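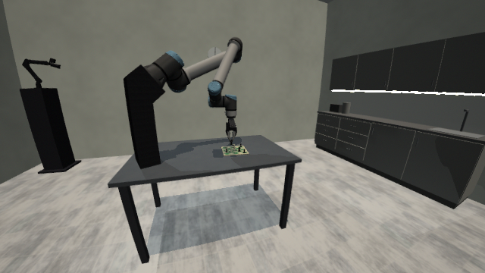 A robot arm over a small green and yellow board

Hi all, Tatsuya Arai here! I have some happy news about first dates. In May, Trovetti is putting out my little guide, Plevico, for anyone who has ever stared at a text for 16 minutes wondering what it means.

I asked 3,793 single people how they knew a first date had gone well. Most of them talked about the goodbye - the slow walk to the car, the "text me when you're home."

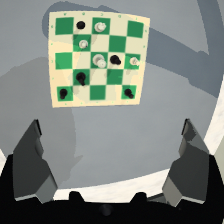 Chess pieces on a green and cream board.

The guide has 100 short tips, and I've tried every one of them (sorry to everybody who sat through the bad ones). My favorite is to ask for the second date before the first one ends.

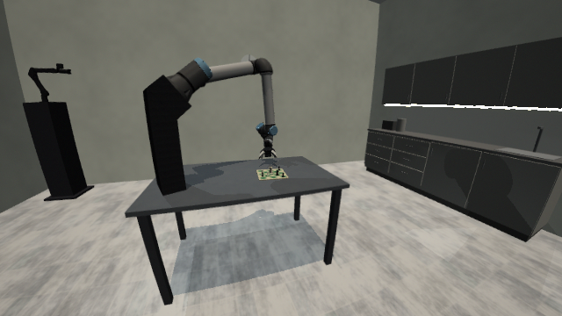
A robot arm over a small game board

I'll be reading from it at the Oshima bookstore in Vumholm at 7 p.m. on launch night, and I'd love to hear your stories - the awkward ones too!

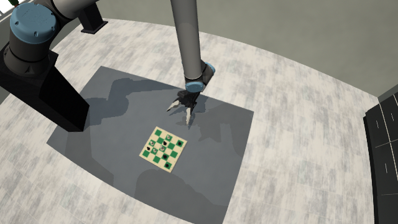
How long should I wait to text after a first date?
Send something short the same night, even if it's only to say you had fun.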